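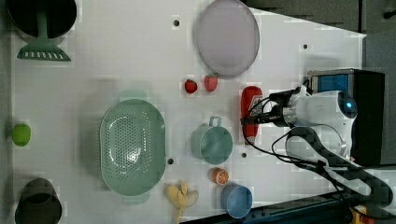

*Arm over a mixed kitchen set: plate, colander, cups, toy fruit.*

**Plikcombe Tabletop Practice Kit**, rev 2

Kit + written rules for shared arm benches. Rules are half of what you pay for, please read them before the first run.

In the box:

- laminated rule card, bench size
- 16 floor markers
- sign-off log, 100 pages
- cable ties, reusable

Arm, gripper and props not included.

**Bench rules (short version)**

1. One operator, one spotter. Spotter has the stop button and nothing else in their hands.
2. Hands off the table while the arm is powered. Even if its not moving.
3. Check cables before every run, through the full reach. Anything that can snag gets tied back.
4. Light props only. No glass, no real knives, no liquids.
5. First run of the day at reduced speed. Always.
6. New layout = new line in the log, initials from both people.

Camera at the wrist? Look at the view before you start. Both fingertips should show, and the gap between them should be clear.
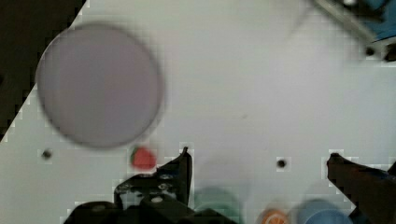 *Wrist view, both fingers in, nothing held.*

Wipe the lens with a dry cloth only. Blurry up close is normal on alot of small cameras, don't go cranking the focus ring mid-session.

**Fit:** Kitano and Rajan benches. Nirkham bench needs the longer ties, ask when ordering.

**Shipping:** around 13 working days. Spare rule cards sold seperately, back in stock February.

Rule card text by Kári Hviid. Your own site risk assessment comes first, the card doesn't replace it.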